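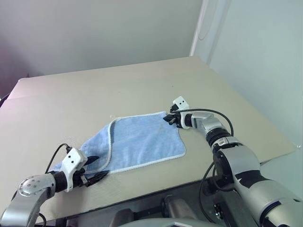 Zesten Towel Care Notes

Welcome, and thank you for stopping by! This is a little collection of washing notes for terry towels, gathered from guesthouses and home laundries in Bistville and Tillport and typed up over a good many evenings by Brigitta Fankhauser. It began in May as one spreadsheet on a kitchen laptop and has grown rather fonder of itself than I ever planned.

What you get

The main file, notes.csv, has 355 rows, one for each wash that someone bothered to write down. Of those, 287 include a drying method – the rest were left blank on the cards, and I have kept them blank. The columns are town, water temperature, detergent type, drying method and remarks. The remarks are in whatever words people used, so "crunchy" and "like cardboard" both turn up, and I couldn't bring myself to tidy them.

Where it's thin

Nearly all the Tillport cards come from the Imhof guesthouse, which has very hard water and likes a hot wash, so please don't read too much into the difference between the two towns. Line drying in winter is hardly covered at all.

Using and adding

Help yourself, for anything you like, and a mention of Zesten would be lovely. If you want to send new cards, please keep to 12 washes per file (my merge script gets muddled past that) and leave the column names as they are.

Last updated Thursday, September 4, 2025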